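Drerurmont Tabletop Cell: Set-up and Service Guide
Section 4. Cable snag and loss of wrist camera during low picks

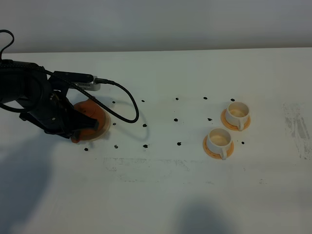
Figure 4-1. Gripper over a saucer, with the wrist device cable hanging in a wide loop to the right.

4.1 Applies to

Cells fitted with the Grasteck parallel gripper and the wrist camera kit, running the Brultorard cell controller, version 2 or later. The procedure covers cup and saucer tasks and any other task in which the fingers work close to the table surface.

4.2 Symptoms

One or more of the following is present:

- The camera stream freezes or drops while the arm is moving down to a saucer. The arm may complete the move on the last good target.
- The controller logs CAM LINK LOST, followed by a protective stop.
- The controller logs WRIST LOAD HIGH with no part in the fingers.
- A cup or saucer outside the pick area is moved or tipped during a pick.

4.3 Cause

The cable leaves the end of the wrist device and returns along the arm. If too much slack is left at the connector, the loop hangs beside the gripper and reaches table height before the fingers do. On a sideways move it can catch on a cup handle or a saucer rim, or be trapped between the fingers and the part. The pull goes directly into the connector.

Too little slack produces the same log entries. In that case the fault appears when the wrist rotates and clears when it returns to neutral.

CAUTION: Do not pull the cable free by hand while the arm is powered. A protective stop holds the joints under power, and the arm can move when the load on the wrist changes.

4.4 Clearing the fault

1. Press the emergency stop. Wait for the brake indicator to show solid red.
2. Remove cups and other breakable parts from the work area. Leave any part that is held by the fingers or under the cable.
3. Open the fingers with the manual release. Support the part as it comes free.
4. Lift the loop clear of the table and of any remaining part.
5. Check the braid along the full length of the loop. Replace the cable if the braid is cut or flattened, or if the plug moves in the socket.
6. Check that the camera bracket has not turned on the wrist. If it has, tighten it and repeat the camera calibration in Section 3 before going further.

NOTE: Marks on the tabletop are used to return parts to their start positions. Do not clean the table until the fault has been recorded. Smudges may be wiped off afterward with a dry cloth, keeping clear of the marks.

4.5 Rerouting the cable

1. Release the emergency stop and jog the arm to the service position. Press the emergency stop again.
2. Undo the first cable clip behind the wrist.
3. Feed the slack back toward the base until the loop at the connector measures 70 mm at its widest point.
4. Close the clip. The cable must not slide when tugged lightly.
5. Release the emergency stop. With the table clear, turn the wrist by hand-guiding to both ends of its range. The cable must not go tight at either end.
6. Lower the gripper to pick height. If any part of the loop touches the table, return to step 2.

CAUTION: Do not tape the cable to the fingers or to the gripper housing. Tape can enter the finger slides.

4.6 Test before return to service

1. Place a single saucer in the pick area. Do not use cups for this test.
2. Run the LOW PICK routine at reduced speed, 4 times.
3. Open the log and confirm that there are no CAM LINK LOST or WRIST LOAD HIGH entries.
4. Return the remaining parts to the table and resume at normal speed.

If CAM LINK LOST appears again with the cable correctly routed, replace the cable. If it appears with a new cable, the socket on the wrist device is damaged and the device must be exchanged.

4.7 Service interval

Inspect the cable and clip every 2000 picks and after every protective stop in which the wrist was loaded. Enter the result in the cell log.

Section revised in June by Ursina Kofler following reports from the Mathebula site. Replaces the cable note formerly in Section 3.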